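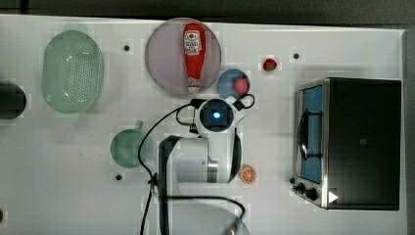 *A kitchen task table at the Reltdale test room, with the arm, the toaster oven and the toy fruit.*

## Small rules for a shared table

When laboratories compare robot arms on kitchen tasks, the numbers often do not match. In Reltdale, where three groups share one test room, people argued for most of the spring over what a fair trial is. In June they agreed on a text of 2 pages, called the Keltberg rules after the street of the first meeting.

The rules are modest. Each task gets 20 trials, and every trial is reported, also the bad ones. The objects return to their written start positions before each trial. A strawberry which rolled a little counts as moved. If a person touches the table while the arm is working, the trial is stopped and written down as stopped.

Safety has its own part, with six points. The one that caused most discussion says that cables must be checked through the full reach of the arm before the first trial of the day. Drostotside, the smallest of the groups, wanted this check before every task. The others found it too slow, and for the moment it stays once a day.

Appliances are also treated with care. An oven in a test must be unplugged, unless heat is part of the task.

The Tilahun group has already asked for a change: it wants the lighting of the room to be written in each report. A second version of the text is planned after the summer, and comments from outside are welcome.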